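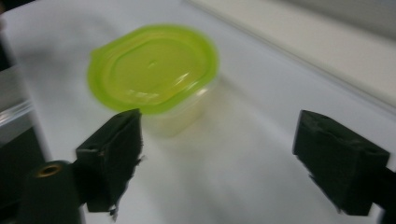
Page last changed 3/31/23

Mitex open day, quick notes before I forget the lot. Typing this on the train so excuse the spelling.

Got there late, missed the welcome. Parking a joke, ended up behind the Todska warehouse and walked. Sidra Dogar had kept me a name badge, bless her, and a visitor vest that would have fit two of me.

First stop the moulding hall. Loud. Earplugs in a bowl by the door, take more than one pair, mine fell out. They run food tubs and lids mostly, plus a bit of garden stuff in the quiet months. 2,000 lids a shift off the one machine, Zubaida Mirani told us, shouting. Lids and tubs get made in seperate runs and don't meet until the packing end. Hadn't thought about that before. Colour goes in as little pellets with the clear ones, and changing from one colour to the next means a pile of in-between lids that go back in the grinder. Asked if I could have one of the streaky ones. No.

Then upstairs to the sample room, which was my favourite bit. Much quieter. White tabletops, bright lights, and the small tub with the lime green lid that everyone wanted a go at. Very green, nearly neon. Short little tub, leftovers size, see-through body, and the lid throws a greenish tint down into the plastic and onto the table. Soft corners on the lid, raised rim, faint rings toward the middle with a small dimple. Mudassar Khattak says the corners are the hard part of any lid, they're where a seal goes first. He had us open and shut lids with wet hands, then with oven mitts on. I failed the mitts. So did the fellow from Heturer, and he sells the things.

Asked about freezer use. Answer was yes but leave a gap at the top and don't wrench the lid off straight out of the cold. Asked about curry stains. Long sigh from Mudassar. Rinse cold first, apparently, then sun on the windowsill.

Lunch in the canteen. Sausage rolls, sauce, a decent salad, tea from an urn. Five of us at our table and three were there for the factory shop, fair enough.

Factory shop: cash or card, seconds in the big bins at the back. Came away with 5 tubs and 2 spare lids, neither of wich fits anything I own. Should of measured at home.

Skipped the recycling talk, train to catch. Lâm Khổng went and is sending me her notes, will add them here if they turn up.

Next open day is in May. Book through the front office, closed shoes or they won't let you in the hall, and bring a bag.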